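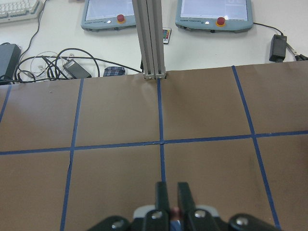 Prindau Bench Kit, second revision

A work surface and camera post for small arm projects, built in a shared workshop and sold as parts or as a drawing set. Designed by Jamshid Pakzad.

Work surface
Brown board, laid flat on the table. Blue tape divides it into large rectangular cells. The tape is positioned by eye from the post foot, so the cells are not equal and should not be used for calibration. Replace the tape when the edges lift. The board creases with use; this does not affect pick height at the speeds given below.

Post
Aluminum extrusion, grooved along its length, on a metal foot. Stands at the back edge of the board in line with the center tape strip. Accepts standard T-nuts. Supplied length is 400 mm. A 300 mm post is available for benches with a low shelf.

Gripper mount
Two black brackets, one each side of a light gray housing, with parallel black fingers. Bolt heads face up and can be reached without removing the arm from the bench. Mount weight without fingers: 369 g.

Controls
Teach pendants sit behind the board, screens up, one on each side of the post. Each has its own red emergency stop on a yellow ring. Keep both within reach during jogging. Pendants are not included.

Software
Motion files are written for Pluva. Jindton users need the converter script in the download folder. Limit jog speed to 41 mm/s until the cell positions have been taught.

Not included
Table, arm, power supplies, cables.

Spare fingers ship separately in pairs. Specify left or right bracket when ordering replacements.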